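I've been meaning to write about the Grultberg show since February, and every time I sat down to do it I ended up listening to the record again instead, which tells you most of what you need to know. But Milagros has been after me to get it down before I forget the order of the songs, so here goes.

For those of you who don't follow this corner of heavy music (hi, Mom), Grultberg is a four-piece that plays slow, loud, sad songs with a lot of low end. They've been at it since I was in high school. I had their first tape, the one with the misprinted track list, and I played it in the car until it started to warble. Then they went quiet for a long stretch. Their drummer, Marty, lost most of the hearing in his left ear, and the word was that he wouldn't be touring again.

So when I saw the posting for a benefit night, with the whole door going to a fund that pays for hearing tests and proper molded earplugs for working musicians, and Marty's name right there on the bill, I bought two tickets before I'd asked anybody if they wanted to come. Milagros Tejada said yes, bless her. She likes maybe one metal band and it isn't this one, but she drives at night better than I do and she's good company.

It's 82 miles from my house to the hall. We left on a Thursday after work, stopped for soup at a place with very good soup and very slow service, and walked in halfway through Prolow's opening set. I'm sorry about that, because what I heard was terrific! They're a trio, all younger than my oldest nephew, and they play fast in a way that never gets messy. The singer kept thanking people for wearing earplugs. I bought their shirt -- the green one, a size too small, but it was all they had left.

Then Grultberg came on at 8, or a little after, and Marty walked out last. I don't think I've ever heard a room get that loud for a man sitting down on a stool. He gave a little wave with one stick and they went straight into "Zerden," the long one that closes the second album. I'd never heard them open with it. It builds for so long on just bass and cymbals that when the guitars finally come in you feel it in your knees. Milagros grabbed my sleeve. She denies this.

They played for almost two hours. I won't go through every song (I have the list on the back of my parking stub if anyone wants it), but the middle part was nearly all from the new record, and those songs are much better live. On the album I find the vocals a bit buried. In the room they were right up front, and I could finally make out the words to the one about the ferry.

Leire Arroyo, who sings and plays bass, talked for a few minutes before the last song. She said the band had been asked to keep politely quiet about hearing damage for most of their career, as if it were bad for business, and that she was tired of watching friends find out too late. "Get the test," she said. "It takes less time than our second album."

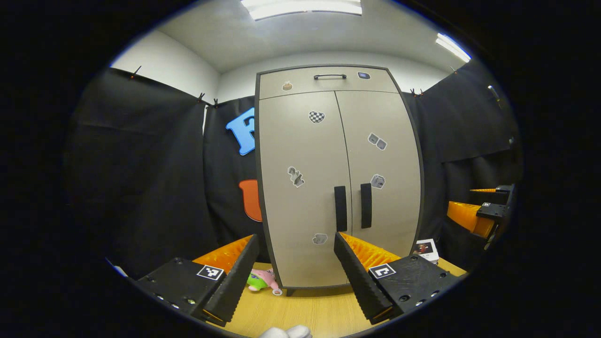
I did get the test, by the way. I went the week after we got home, and I've got some loss up in the high range, about what you'd expect from someone who spent her twenties standing next to the speakers on purpose. The audiologist was kind about it. She fitted me for the molded plugs and I've been wearing them to everything since, including one very loud wedding.

They announced the total from the stage at the end of the night: 2823 dollars, from a hall that isn't much bigger than my church basement. There was a second jar by the shirts that hadn't been counted yet, so the real number must be higher. I put my soup change in it.

We got home well past one in the morning. Milagros had the new record on for the last stretch of the drive and turned it up herself, twice -- I'm putting that in writing. She's asked if they're playing again in the fall. I've written to the hall to find out, and I'll post the date when I hear back.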